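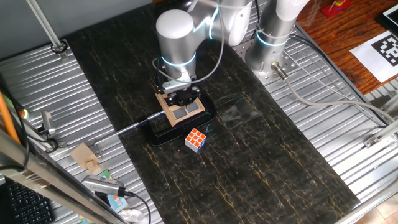 Hemero Pavby wireless mouse review

04/03/2022
Muthoni Nyamweya

The Pavby is a right-handed wireless mouse with six buttons, a notched scroll wheel and a battery charged over USB-C. It sits in the middle of Hemero's range and replaces a wired model of the same shape. I used it as my only mouse for office work, photo editing and a fair amount of strategy gaming.

The shell is matt plastic with a rubber strip under the thumb. It weighs 100 g on my kitchen scales, and the balance point is slightly behind the sensor. My hand is on the small side and the hump fits the palm without forcing the fingers forward. Larger hands may find the right edge too narrow, as the ring finger ends up on the mat.

Main clicks are light and fairly loud. The two side buttons have more travel and the rear one wobbles a little, though it has not misfired. The wheel is the weak part. Its steps are well defined when scrolling down and vague when scrolling up, and the middle click needs a firm press.

Tracking is good on cloth and on a bare desk. On glass it does not work at all. I saw no dropouts with the receiver in a front port. Moved to the back of the case, behind a metal panel, the pointer stuttered until I used the extension lead in the box. Bluetooth is also offered and is fine for documents, but the delay is noticeable in games.

Battery life came to 131 hours with the lighting off. With it on at half brightness, expect to charge every few days. The mouse can be used while charging – the supplied cable is stiff and drags.

The software, Cemo, is a 394 MB download for what amounts to four pages of settings. Button changes are saved to the mouse and carry over to another computer. Lighting and macros are not, and need Cemo running. There is no Linux version.

Pros: shape, sensor, side grip
Cons: scroll wheel, stiff cable, size of the software

Score: 7/10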